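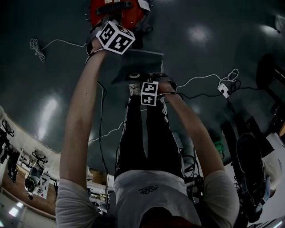

What does a house rule for recording hand demonstrations need to cover before anyone starts?

Who can record, how the wrist markers go on, where the cables run, and who gets to throw a bad take away. Those four come first at Rakine, where Yolotzin Pacheco has spent the past year writing the rulebook.

Filed under: Robotics > Safety & Standards

14 comments Share Save

She talks fast. We had her between meetings, 4 p.m., coffee going cold on a shelf.

"The first version was 2 pages," Pacheco says. "People read it. Then it got to 20 and people quit reading it, so I cut it back down."

The short version is what Rakine uses now, and since April the Clildale site has it too. Same text, different phone numbers at the bottom.

Markers first. Each wrist gets a cube with printed patterns on it, strapped down, so software can work out where the hand is. Her rule is that the strap gets checked at the start of every take. Not every session. Every take.

"A cube that slides a little is worse than one that falls off," she says. "If it falls off you know about it. If it slides you get a whole afternoon of hands that are slightly in the wrong place, and then somebody trains on that."

She has a number for this one. Last winter's audit pulled 2,591 takes and rejected 391 of them. Of the rejects, 331 were marker problems. The rest were a mix – dropped video, wrong task label, one fire drill.

Cables were the fight. Pacheco wanted nothing on the floor within reach of the operator's feet. The operators said fine, then where do we plug in. The rule they landed on: power strips stay to one side, slack gets coiled, and anything running toward the work has to be in the operator's view when they look down.

"I lost that one a bit," she says. "I would of liked overhead drops. There wasn't money for overhead drops."

She is stricter about people. No one records alone after 6 p.m. Anyone on camera, even just an arm or a pair of shoes, signs a consent sheet and can pull there takes later without giving a reason. A lab called Lornano sent back comments calling that excessive. She kept it.

"You're wearing the thing. It's looking where you look. It's your hands, your clothes, whoever walks past. I don't think a sheet of paper is excessive."

What about handling parts and tools? Short section, she says, maybe too short. Sharp or pointed parts get named on the task card. Blades out of the box only for the take that needs them. Flat panels in two hands. If the operator wants to stop, the take stops, and nobody asks for it to be finished first.

The next revision is about retakes. Operators at Cervantes, the newest group to sign on, have been redoing clumsy attempts till they look smooth. Pacheco wants the clumsy ones kept and labeled.

"A fumble is data. Mark it as a fumble, keep it, move on."

Draft is out for comment til the end of the month. She had to go.

Search articles, topics, people

Shares 38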